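Good news for anyone who's been driving two towns over to get a zipper fixed: the Nonedano mending night is back, and it's got a proper room this time.

I dropped in one evening in April, mostly because my favorite coat had lost its lining (again), and I ended up staying until closing. It costs 8 dollars at the door, and that covers thread, patches and as much coffee as you can stand.

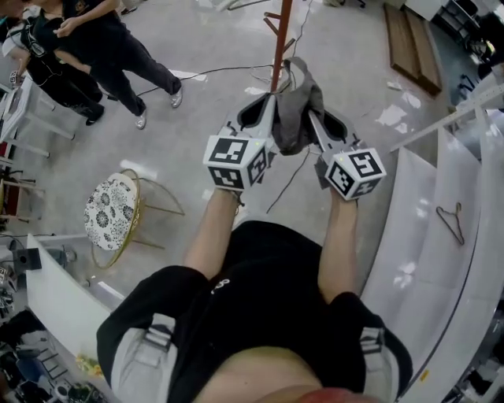 The old spot over the Hommont bakery shut last winter when the pipes went, and I really thought that was the end of it. Then Lucinda Nakamura put a note up at the library asking if people would still come – and 68 names went on the sheet! She showed it to me, coffee rings and all.

The town chipped in 2000 dollars for the first year, which pays the rent and the light bill. Sewing machines are first come, first served, so get there early if you've got curtains to hem. I didn't, and I waited.
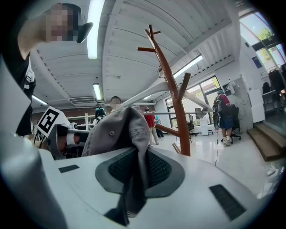

By Priya Mercado
Nonedano neighborhood news

Doors open at 6 p.m. at the Pettigrew building, side entrance. Parking out front is tight, but the lot behind the hardware store is free after five. Kids are welcome with a grown-up, and beginners can ask for a hand with threading. My coat lining is holding so far, and I'm bringing the jeans next.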